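Since some months I write here less, and the reason is that my evenings go into the Preda set. For readers who are new: I collect examples for a learning system at Trativon, a small workshop in Cismont. I move the arm by hand controls, the software records everything, and later the model tries to copy me.

Our target for the first round was 481 good episodes. I had 81 after the first weeks, and I was a little disappointed. But then I looked at them again and I saw the bigger problem - they were too similar. I always started from the same side and with the same speed. A model which learns from this will know one path only.

So I made a rule for myself. After every 50 episodes I change the starting position and the angle of approach. I also keep the episodes where I hesitate and correct myself, if the end is good. My older project, Fledider, had roughly 3000 recordings and almost no corrections in them, and the arm did not know what to do after a small mistake.

The most difficult part for me is to be slow near the object. From the wrist camera everything close looks very big, and the fingers come into view only at the corner.
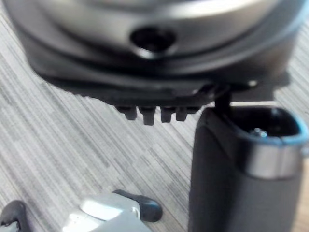 Cismont, September

The black tabs under the round part are what I look at in this view, with the dark cylinder standing to the right of them. I still write my notes on paper after each group, and next I want to try the approach from the left.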